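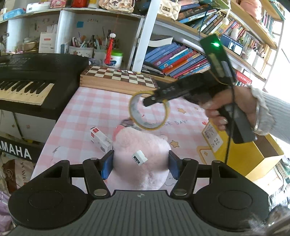
Figure 6-1. Two Tavum grippers in use on a floor mat, one of them holding a roll of tape on its front jaw.

6. Jaw Position Faults (Code 17)

6.1 What the fault is

Code 17 means the gripper no longer agrees with itself about how far open its fingers are. You squeeze, the fingers close, and the recording says they stayed open. Or you let go, and the recording says they are still hanging on. The gripper will go on recording in this condition for as long as you let it, with the green light on, looking pleased.

The green light shows power and a live connection. It has no opinion about the jaw. Before revision C the code was written to the log and announced nowhere else. At our Clernamholm test site this cost us 1,060 recordings, all made in good faith by people looking at a green light. Revision C adds a double beep. If your unit has never beeped at you, check the revision in the settings menu before taking it as a compliment.

6.2 Usual causes

Side load. Something is hanging on one finger and pulling it out of line. Rolls of tape are the most common offender, with mug handles and key rings close behind. Hooking an item over one finger is allowed for light objects, but it puts the weight where the linkage least wants it.

Knocks. A finger has hit the wall of a box, a shelf edge or the other gripper hard enough to shift the position sensor.

Fluff and adhesive. Plush toys shed. Tape leaves glue on the pads. Together they make a kind of felt that works its way into the pivots.

Cable strain. The cable has been pulled, stepped on or wound around a wrist.

CAUTION: Keep your free fingers, long nails, sleeves, bracelets and loose hair away from the linkage arms while the jaw is moving. The pivots pinch. They do not pinch hard enough to be interesting to a doctor, but you will mention it for the rest of the day.

6.3 Clearing the fault

1. Stop recording on both grippers. Stopping only one leaves you with half a session and a long evening.

2. Put down whatever you are holding. Use your hand to take the item off the finger if it is hooked there. Do not shake it off.

3. Set the faulty gripper on a flat surface with the fingers open and clear of everything. A soft surface is fine for the handle. Don't let the fingers rest in fabric.

4. Look between each linkage arm and the body for threads or lint. Remove them with the dry brush from the kit. Tweezers will do. Compressed air drives the lint farther in, where it will be very happy.

5. Wipe the finger pads with a cloth that is damp with plain water, then dry them. Do not spray anything directly on the gripper.

6. Check that the cable hangs free and is fully seated in its socket.

7. Open and close the jaw slowly, all the way each time, 3 times. Watch the jaw reading in the log window. It must go to zero when the fingers meet and return to the same open value each time.

8. If the reading is steady, choose Settings, then Jaw, then Set Zero, and follow the prompts with the fingers closed on nothing. Closed on nothing means nothing. A sheet of paper counts as something.

9. Start a new recording. Do not resume the old one. The software offers to, and we have asked for that button to be removed.

NOTE: A jaw that reads correctly when empty and wrongly under load has a side-load problem. Repeating step 8 will make it go away until the next roll of tape.

6.4 Picking from open boxes

Boxes produce more Code 17 reports than any other job in this manual. The item is usually lying at an angle, the wall is taller than it seems from behind the handle, and the operator is watching the item.

1. Place the box so you can reach over its lowest wall.

2. Open the fingers fully before they pass over the edge. Opening them inside the box is how one finger finds the cardboard.

3. Come down from above, with the fingers lined up across the narrow part of the item. For bottles, turn your wrist until the fingers cross the body. Do not take a spray bottle by its trigger.

4. Park the other gripper outside the box, or hold it well clear.
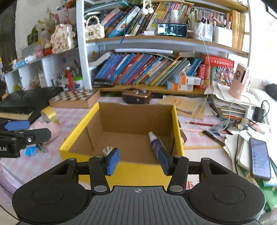 5. Lower until the fingers are on both sides of the item, then close at an even speed. If you feel a finger touch the wall, stop, open, lift straight out and start again. Pushing through bends nothing you can see, and shows up in the log as a small step that ruins everything after it.

6. Lift straight up until the item clears the wall. Then move sideways. Doing both at once is quicker — right up to the moment it isn't.

7. Check the jaw reading after the first item from every new box. One look is enough.

CAUTION: Do not practice with full or pressurized containers. Make sure spray bottles are empty or locked before gripping them.

6.5 If the fault comes back

If Code 17 appears 3 times in one session, stop using that gripper. Tag it, note the serial number and the last good recording, and send it to Rovis Service with its cable. Leave the pivots alone. The caps come off easily and go back on almost as easily, and the difference is our busiest repair.

Finger pads are sold in pairs by Van Loon and should be changed in pairs. One new pad and one old pad will close off center and bring you back to 6.1.

Recordings made between the last good check and the fault should be marked Suspect and left out of training. Do not correct the jaw values by hand. We tried it.

Section 6 revised 05/03/2023. Replaces the August edition, which told you to trust the green light.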